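Two arms, one pole, and a lot of patience

4 July 2025

I promised my sister I would write down what I have been doing all spring, mostly because every time she calls I start explaining it and then the soup boils over. So this is for her, and for the handful of you who wrote after my April post asking whether the handover trick ever got better. It did! Somewhat. Let me get there in my own slow way.

The project is called Kırmızıgül, which means red rose, and please don't ask me what roses have to do with it (Soudabeh Ebrahimi picked the name, and she says she simply liked it). The question behind it is pretty plain. When two robot arms have to work on the same small spot at the same time, how should they agree on who goes where? Most of the setups I learned on treat the two arms as one big machine with a great many joints, and a planner works out everything at once. It's tidy on paper. It's also slow, and if one arm ends up a little off from where the plan says it should be, the other one carries on as though everything were fine.

Soudabeh's idea was to give each arm its own little policy and let them share only one thing, a short running guess about where each of them will be in the next moment. We call it the whisper, because we were tired and it stuck. Each arm learns from demonstrations that a person steered by hand, and the whisper is learned right along with the rest. I was skeptical for a good long while, and I told her so over many cups of tea, which she took very well.

The hard part is always the end of the approach. Getting a gripper across open space is easy enough these days, but when two tools have to come in from opposite sides and nearly touch at the foot of something upright, every small error adds up. A wrist turns a bit too far, a cable tugs, and suddenly you have two arms politely refusing to move because each one thinks the other is about to. 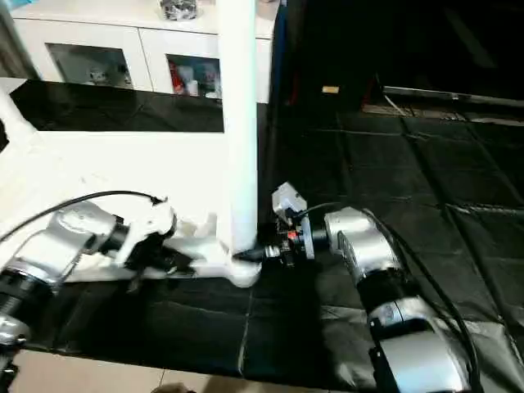 We had 244 demonstrations to train on by the end, after throwing out the ones where I sneezed or lost my place. I steered a good share of them myself, and I can tell you that it is much more tiring than it looks. You hold your breath without noticing. By evening my shoulders were up around my ears, and I started dreaming about wrist joints.

Now for the result, which is what you came for, if you're still here. With the joint planner, which we kept as our baseline, the two arms finished the close approach in 63 of 90 trials. With the whisper it was 81 out of the same number, so we went from 27 misses down to 9. I sat and looked at that for a while, and then I went back and checked the logs, because I've been fooled before. Two of the good trials turned out to have been started from an easier position than they should have been. We ran those again and they still came out fine, so the number stands.

What pleased me more was how the arms behaved when they did fail. Under the old method a miss tended to be a stubborn one, with one arm pressing on until the safety stop caught it. With the whisper, most of the misses were hesitations. One arm hung back and then ran out of time. I would much prefer to debug a shy robot than a pushy one, and I suspect anybody who has had to straighten a bent finger on a gripper feels the same.

There are things I don't like yet. The whisper gets muddled when the tools on the two wrists are very different in shape, and we haven't tried it at all with something that moves during the approach. Soudabeh wants to shorten the prediction window, while I want to make it longer and see what breaks, so we're going to do both and the loser makes dinner. I also need to go back through the camera views, since the arms hide the contact spot from themselves right when they need to see it most. That part of the write-up is still a page of scribbles.

If you're working on something like this, please write to me, especially if you've found a decent way to route cables around a wrist that has to turn that much. I've tried clips, I've tried wraps, and I am very open to suggestions.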